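Short film runtimes and festival cutoffs

reelmouse
My short runs 24 minutes and I'm cutting it for the Orkamby festival. Their limit is 20, credits included. Has anyone asked them for an exception?

Tegan Bolger
I asked in February. They said no. I took out the whole bus station part and it got in.
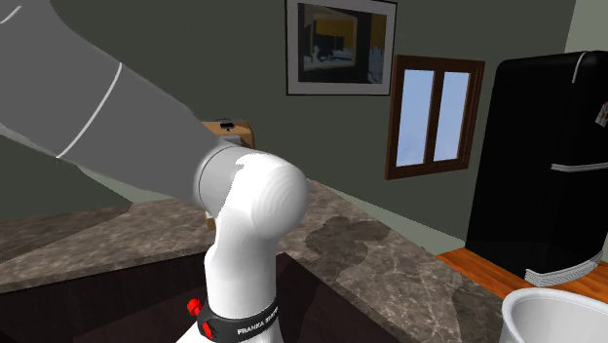 I still miss that part, but the film plays better at 18 minutes.

pale_harbor
Disagree with cutting. Send it to Tipoki, they take anything under 40. Entry is 2000 words of paperwork, though.

reelmouse
Tipoki wants a premiere, and I already showed it at Mekura.

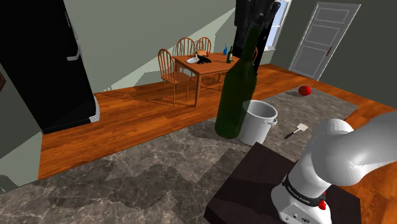
Last edited Wednesday, December 21, 2022

Edit: Mekura was a club night with 100 seats - does that count as a premiere?

pale_harbor
No. Private screenings are fine.

Tegan Bolger
It does if tickets were sold. Read the rules again, page 2.

reelmouse
They were sold. Okay, cutting it is. I'll start with the credits.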